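Ostimeo Opens Hand-Guided Teaching Site in Rommont

ROMMONT, Friday, November 29, 2024 – Ostimeo, a developer of software for robot learning, announces the opening of its new teaching site in Rommont. At the site, trained operators show everyday handling tasks with grippers which they hold in their own hands. The recorded movements are then used to teach robot arms the same tasks.

Until now the company has prepared most of its demonstrations by remote control at its office in Forcombe. This method will continue there for tasks in which the operator must feel the limits of the arm. For table work, such as sorting, folding and packing, the hand-held method has shown to be faster to learn. A new operator in Rommont receives 2 days of instruction before the first recording is accepted.

"When a person guides the gripper directly, the movement stays natural," said Frida Holst, head of operations at Ostimeo. "We do not ask our operators to think like a machine. We ask them to do the task with calm and to do it again in the same quality."

The Rommont site employs 18 operators in the opening phase. In the test period, which started in April, the team has recorded 1579 accepted demonstrations. Every recording is checked by a second person, and recordings with a dropped object or a long pause are marked separately, so that they can be studied also.

The first customer of the site is Kamata, a supplier of packing equipment for small warehouses. Kamata will receive task programs which were taught in Rommont and will test them on its own arms during 60 days. Both companies will decide after this period on the next tasks.

"Our customers change their products often, and they cannot wait for a specialist each time," said Kerubo Odera, product manager at Kamata. "It is important for us that a new task can be shown by a person who knows the work."

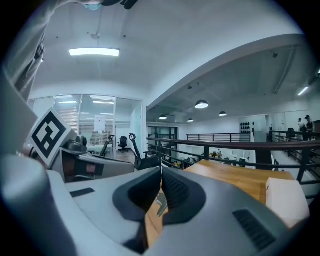 Hand-held grippers at a wooden table on the upper level. The gripper on the left carries a square black-and-white marker.

Ostimeo accepts requests for task demonstrations from companies and from research groups. Visits to the Rommont site are possible after registration with the operations office. Applications for operator positions can be sent to the same office, and previous experience with robots is not required.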